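Trindora Home Care Guide
Part 7: Knitwear and soft fabrics - folding on a bed

This part covers jumpers, cardigans, fleece and other soft items that are folded flat and kept in a drawer or on a shelf. For shirts and trousers, see Part 8. For items that must be hung, see the wardrobe section.

7.1 Before you start

You will need:
- a made bed, with the top cover pulled smooth
- a clothes brush or lint roller
- a drawer or shelf with enough room for the folded item

Any bedspread will do, but a patterned or light one makes it easier to find the edges of dark clothes. Take off cushions and anything hard. Check that the garment is fully dry. Knitwear put away even slightly damp will smell by the end of the week.

CAUTION: Remove brooches, pins and name badges before you spread the garment out. A pin left in the front will pull a thread when you smooth over it.

7.2 Laying the fabric down

1. Put the item in the middle of the bed, leaving cover visible on all sides.
2. Find the corners. On soft fabric a corner often drops into a point and tucks itself under.
3. Take hold of the fabric on both sides of the point and draw it gently towards you.
4. Smooth from the centre outwards with a flat hand. Do not press hard on plush or fleece, as this flattens the pile.
5. Look over the surface for lint and brush it off in one direction. 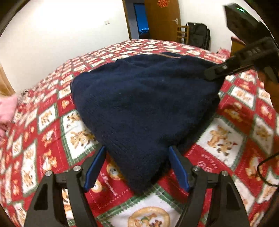
Fig. 7-1. Navy plush fabric with the narrow corner towards the front. Shallow folds still to be smoothed out of the upper half.

Note: Dark plush looks darker or lighter depending on which way the pile lies. A deep patch along one side is usually only shading. Brush it the other way and look again before you treat it as a stain.

7.3 Spreading a knitted garment

1. Turn the garment so that the collar points away from you and the hem is nearest.
2. Open the collar and let it lie in its own shape. Do not stretch it flat.
3. If there is trim at the neck, see that both strips lie flat and are not twisted.
4. Hold one end of the hem with one hand.
5. With the other hand, pick up the ribbing near the middle of the hem and lift it clear of the layer underneath.
6. Lower it again so that the front and back hems meet. Repeat towards the other end if the ribbing still sags.
7. Bring in the sleeves, if there are any, and lay them across the back.
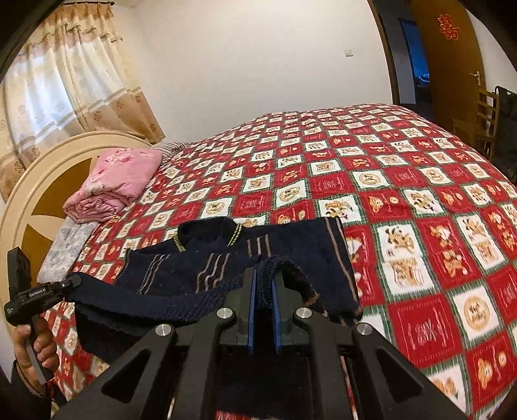 Fig. 7-2. Ribbed hem held at the left end and lifted at the centre. Collar to the far side, checked trim at both front ends.

CAUTION: Lift ribbing by a good fold of the fabric. Pinching a single rib, or a loose end of yarn, can start a ladder in the knit. Push loose ends through to the inside with a blunt needle and leave them uncut.

Note: Stripes are a useful guide. If the lines wander, the knit is being pulled to one side. Let go, give it a light shake and lay it down again.

7.4 Folding

1. Fold each side in towards the centre, keeping the edges straight.
2. Fold the hem up to the middle.
3. Fold once more, so that the collar end is on top.
4. Slide both hands underneath to carry it. Do not pick it up by the collar.

Thick knits should be folded one time fewer and stored at the top of the pile. In a standard Kolen drawer (order no. 3182) we recommend no more than 8 thick jumpers or 19 thin ones. Close the drawer slowly the first time and check that nothing catches on the runner.

7.5 Putting away for the summer

Wash or air everything first. Use a cotton bag for wool - plastic holds moisture. Refold stored knitwear along different lines when you take it out in September, or the creases will set.

Trindora Home Care | Contact us | Copyright Trindora, all rights reserved | Back to top

Comments (3)

Jolán Lengyel
The tip about brushing the pile the other way saved me a wash. I had a navy throw in the laundry basket for a mark that wasn't there.

redwool
Does 7.4 work for cardigans with big buttons? Mine leave dents in whatever is underneath.

Trindora Support
Yes. Button it up first, fold it with the buttons facing inwards and lay a sheet of tissue over them.

Related sections
Part 6: Sorting and airing
Part 8: Shirts and trousers
Fitting Skjelbred shelf dividers
Redex lint roller - changing the sleeve
Care labels and what they mean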